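Delwood Robotics Club Forum > Student Projects > Faucet task, sim first or real arm first?

Started by tinbadger

Hi everybody! Long post, sorry in advance, I've had coffee. As most of you know I help out with the high school group at Delwood, and we have settled (after a great deal of arguing and one very fine tray of lemon bars) on the faucet project for the spring showcase in March. The kids want the arm to reach over, find a lever handle, and turn it. I love it, because it sounds like nothing at all until you try to write down how your own hand does it.

My question is how much time to spend in simulation before we let them touch the real arm. Last year's group got 2 weeks of sim and then the rest on hardware, and I felt like they had just gotten comfortable when we pulled the rug out. What have you all done?

mulder_shop_dad

Hardware early. I will say this every year until you ban me. My daughter was on the team that did the drawer project at Mulder, and she learned more in one afternoon with a sticky drawer than in a month of clicking "reset." In sim everything is so polite. Nothing wobbles, nothing is greasy, and a handle turns the same way every single time.

I'm not against sim, I just think kids fall in love with it and then get their hearts broken.

Hilde Kuipers

I'm going to disagree, fondly, and I say this as somebody who has swept up after the hardware-first approach. My group at Flisum went straight to the bench one year and we spent most of our meetings waiting in line for the one arm. 13 students, one arm! The kids at the back of the line got very good at card games. With sim they can all be working at once, each one making their own mistakes, and the mistakes are free.

Also, a log from a sim run is a wonderful thing to sit down with. One of my students had 2,324 attempts saved by the end of the season and could tell you which ones went wrong and why. You can't do that many on a bench without wearing out the arm and the grown-ups.

tinbadger

See, the waiting in line is exactly what worries me. We have the same problem. I like the idea of sim for everybody and then bench time in pairs, maybe once a pair has gotten to 100 good turns in a row?

mulder_shop_dad

100 in a row is steep. They'll be up to their ears in sim until summer. Let them have the bench when they can explain what the arm is doing, that's my vote.

gracklewing

New-ish parent here, my son is in the Delwood group. Can I ask a possibly silly question? When he says he's "working on the approach," what does that mean? He showed me his screen at dinner and I nodded a lot.

tinbadger

Not silly at all! It's the part before anything gets touched, getting the gripper over to the handle from a direction where it can do some good. The kids wrote it up for the club page, so let me just paste in what they have so far.

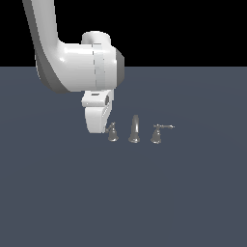
DELWOOD, 2026-09-06
We are starting with the left handle. There are two handles with a spout between them, and the left one is closest to our arm, so we thought it would be the friendliest. The finger has to get right up by the lever without knocking into it on the way down. We tried coming from straight above first and did not like it — the wrist ran out of room to turn. Next we are going to try coming in from the side. The right handle has its lever sticking out away from the arm, and we are saving that one for later because it is a long reach.

gracklewing

Oh, that helps a lot, thank you! I had no idea the direction mattered so much. I'll nod with more confidence now.

Hilde Kuipers

That's a lovely write-up. I would have them practice on both handles sooner than they'd like, though. My kids got one side perfect and then had to undo half of it for the other.

mulder_shop_dad

Agree with Hilde on that one, mark it on your calendars. Still want them on the bench by the holidays. And somebody please give them a faucet with a stiff handle, I have an old Zendent in the garage they can have.

tinbadger

Yes please to the Zendent! I'll ask the kids about doing both handles at our next meeting and report back.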